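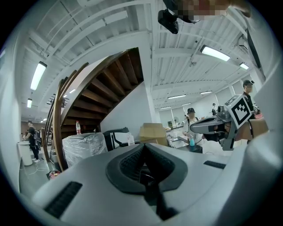

Ticket 16: Second gripper loses tracking during open day demo
Opened by Pavithra Venkataraman, Tuesday

9:40 a.m. Visitors due at 1 p.m. Left gripper tracks fine. Right one reports its position as somewhere in the parking lot. Restarted Plulix. It now reports a different part of the parking lot.

10:05. Kumaresan Kartha suggests checking the marker ID. Config says 13, cube says 4. Changed config. Out of the parking lot, into the ceiling.

10:30. Reran calibration with the blinds down. Error still over limit. Blinds back up, as Huvitcombe's invitation promised "a bright, airy space."

11:15. Found it. Marker size was entered in inches on a form that wants centimeters. I filled in that form. Please don't scroll up to see who approved it (Kumaresan).

11:50. Ran the two-handed handover 16 times, no dropouts. Status: monitoring.

2:20 p.m. Demo done. Tracking held. First question from the guests was whether the stairs are original.

Closing. Units label for the form moved to its own ticket, assigned to Kumaresan.

2 comments | 0 shares
This site uses cookies. Accept | Manage settings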